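In Praise of the Kitchen Chair

My grandmother had a rule that you never offered a guest the sofa first. You offered a kitchen chair, at the kitchen table, and if the visit went well you might all drift into the front room later on, carrying your cups. Most visits never made it that far. People sat down on those hard seats meaning to stay ten minutes and were still there when the streetlights came on, and I don't remember a single one of them complaining about their back.

I've been thinking about those chairs a good deal since we moved to Simham, where the houses are newer and the kitchens, bless them, mostly have islands. I have nothing against an island. Ours is a handsome thing and you could land a small plane on it. But an island wants stools, and a stool is a perch (my feet don't reach the floor, for one thing), and people who are perching are already halfway out the door. We had neighbors over twice in our first spring and both times everyone stood up with a glass in hand after half an hour, milling around like folks waiting for a train. They were lovely people! I wanted them to stay. I just hadn't given them anywhere to do it.

So I went looking for plain wooden chairs, the straight-backed kind with slats across, and that turned into quite a project. The big furniture store out on the highway had a dining department the size of a ballroom, and nearly everything in it was upholstered. Gray, oatmeal, a sort of mushroom. The young man helping me was very patient and kept saying "comfort seating," and he sat me down in one after another. They were comfortable, I'll give him that. I sank right in. I also found I was looking at the table from about the height of a nine-year-old, and I couldn't picture shelling peas in one, or doing taxes, or sliding it over to the sink so a grandchild could stand on it and help with the dishes.

A kitchen chair has to do all of that. You stand on it to change a bulb. You hang your coat on it when you come in, and then your purse on top of your coat, until the whole thing threatens to go over backward. The cat sleeps on it. It goes out to the porch in July when there's a crowd and comes back in with a little grass on its feet. I knew a family in Grerisville who lent theirs out for every funeral lunch in the neighborhood, and had a dab of green paint under each seat so they'd all find their way home again.
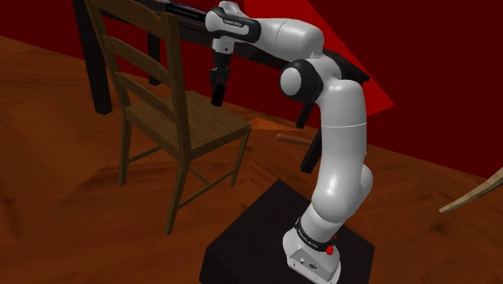

A ladder-back on a wood floor, with dark red walls behind it.

I'm partial to the ladder-back in particular, and I suppose it's mostly because I grew up with them. But I do think there's some sense in the design. It weighs next to nothing, so you can pull it out with one hand while holding a pot in the other. There's a rail at the top that's made for grabbing. You can wipe it down after spaghetti. And if a rung works loose, a person of ordinary ability can glue it and tie it up with a bit of cord overnight and have it back in service by breakfast, where a sagging cushion means either a trip to the upholsterer or a trip to the curb.

My husband, who has heard all this before, says that I'm confusing the chairs with the people who sat in them. He may have a point. My grandmother's kitchen was full of coffee and gossip and something generally in the oven, and I daresay folks would have stayed if she'd sat them on upturned buckets. Still, I notice that he eats his breakfast at the table now and used to eat it standing over the counter, reading the cereal box.

We found ours in the end at the Veres sale barn, on a wet Wednesday when hardly anybody had turned out. There were 6 in the lot, not quite matching, and the tag said 50 dollars for the bunch. I'd been ready to pay that for one. Two of them had been painted white at some point and then had second thoughts, and one has a slat that was put in upside down by somebody long ago and has stayed that way. We loaded them in the back of the car in two layers with a quilt between and drove home with the hatch tied down and the rain coming in.

The table came later and cost a good deal more, and we had to move the island stools to the basement to make room for it, where they remain. It's a squeeze. Anyone sitting on the window side has to be let out like a passenger on an airplane. My sister says the kitchen was prettier before, and she's right, it was! It looked like something out of a magazine, and now it looks like a place where a lot of people have just finished lunch.

I don't want to be the sort of person who blames furniture for the state of the world. Plenty of folks are lonely with a table and chairs, and plenty of others have grand times leaning on a granite counter. But I do wish that whoever draws up the plans for these new houses, here and over in Florkby where they're building as fast as they can pour the concrete, would leave a corner big enough for a table. It needn't be a fancy corner. By a window would be nice, and near enough to the stove that the cook can join in without shouting. You could shave it off the primary bathroom, which in our house is big enough to hold a square dance and has never once been used for the purpose.

In the meantime, if you've got a couple of old wooden chairs in the garage, waiting on a yard sale, I'd ask you to bring one in for a week and put it somewhere near the coffee pot. See who sits in it. At our house this morning it was the man who came to read the meter, and he had two cups and a piece of the coffee cake, and told me all about his daughter's tomatoes.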